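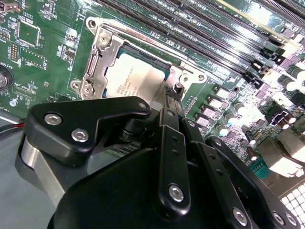

Hema Bhat wrote in that the old version of this section told her to apply the paste before checking cooler clearance, and that she had to clean it off and start over. The order below is the corrected one.

Updated February
By Tharun Krishnan

4. Fitting the Alva cooler

1. Shut down the computer, switch off the power supply and unplug the cord.
2. Lay the case on its side on a firm table.
3. Hold the cooler over the processor without letting it touch. Check that it clears the memory and the case fan.
4. Wipe the top of the processor with a lint-free cloth and let it dry.
5. Peel the film off the cooler base.
6. Put a small dot of paste in the center of the processor.
7. Lower the cooler straight down. Start all four screws by hand, then tighten them in a cross pattern, 3 turns at a time.
8. Plug the fan into the CPU fan header.

Caution: Stop when the screws stop. Forcing them can crack the board.

Note: Cooler screws are 18 mm long. The 53 mm screws in the same bag are for the radiator kit, section 6.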